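Oilcloth (table covering)

Oilcloth is a covering for kitchen and dining tables. The older type was cotton or linen treated with boiled linseed oil. Today the name is also used for printed plastic sheet with a soft backing, which is sold from the roll.

In the town of Geltden, the shop Albers kept 28 patterns on rolls, and Yuzhen Yuan described 12 of them in her study of household patterns. Fruit and flowers were the most common. 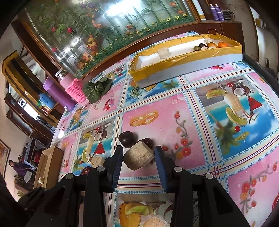
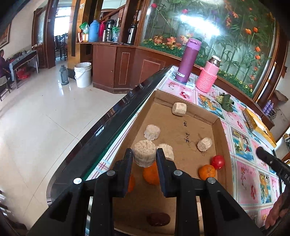
Patterns are usually built from squares, so that the cloth can be cut at any length without spoiling the design. Fruit is a frequent subject of such squares, and on the cloth in both photographs it is printed on a ground of pink and blue. Cleaning is done with a damp cloth and mild soap. Hot pots may leave marks on plastic types.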